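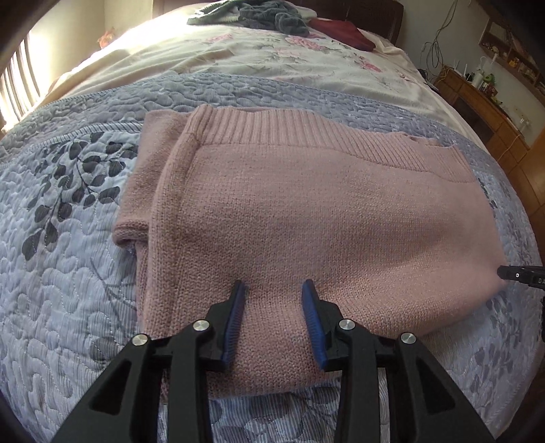

# Skeddale Knitting Pattern Text Collection

Skeddale is a plain-text collection of hand-knitting patterns, typed up from leaflets and club newsletters and put into one consistent layout. It holds 2458 patterns. Most are for garments, with a smaller share of hats, mittens and blankets. Each pattern is broken into sections, and each section is tagged with the stitch it mainly uses. A pink sweater with a wide ribbed band and a plain stockinette surface, for instance, would have at least two tagged sections, `rib` and `stockinette`, and the seam between them would go under `finishing`.

Last updated: Tuesday, July 23, 2019
Maintainer: Géza Pintér
12 shares | 3 comments

## What is in the files

There is one text file per pattern, plus an index. The index lists the pattern ID, garment type, yarn weight, needle size as printed, and the source group. There are 3 source groups:

- **Ilano** - leaflets, mostly adult sweaters and cardigans
- **Halvorsen** - a run of club newsletters, with a lot of socks
- **Dorkham** - loose sheets, often undated, some with pages missing

Abbreviations are kept as printed in the body of the pattern. A second copy of each line has them spelled out, so "k2, p2 to end" is followed by "knit 2, purl 2 to end". If you only want one version, drop the lines that start with `>`.

## Garment type labels

There are 8 types: sweater, cardigan, vest, hat, scarf, mittens, socks, blanket. Necklines are a separate field and only filled in for the first three. Values are crew, V, boat, turtleneck and other. Cowl necks are under other, which I may change.

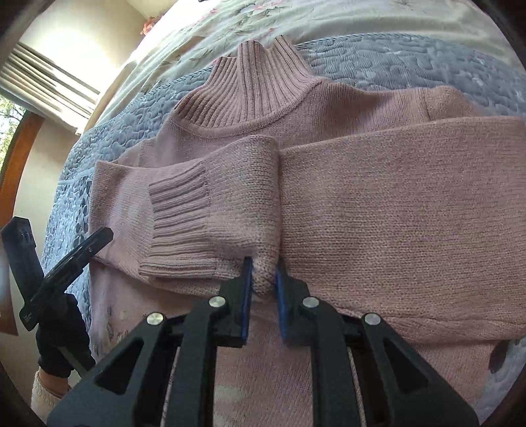 Neckline value: turtleneck. Ribbed collar, joined to the body at a curved seam.

Sleeves are not labeled. I started on this in March and gave up, as the leaflets use the same words for different shapes and I could not make the labels agree.

## Known problems

- Needle sizes are mixed. Some sources use US sizes, some metric, some old British numbers. They have not been converted.
- Charts are missing. Where a pattern relied on a chart, the file says `[chart]` and the pattern can't be knitted from the text alone.
- Stitch counts were checked by script for the Ilano group only. The script adds up increases and decreases row by row and flags anything that does not match the printed total. Flagged rows are marked `?` and left alone.
- Nearly 2 percent of the Dorkham files stop partway through a row. The sheets were like that.
- Yarn names were removed and replaced with a weight, so gauge may not match what you would get from the original yarn.

## Using it

Files are UTF-8 with Unix line endings. Fractions are written out as 1/2, 1/4 and so on. Row numbers start again at 1 in every section, even where the leaflet kept counting.

If you find a typing mistake, send the pattern ID and the row number. Please don't send corrected files - I can't tell what changed and have to compare them by hand.

Next on the list is the rest of the Halvorsen newsletters, once I have sorted out which pages belong to which issue.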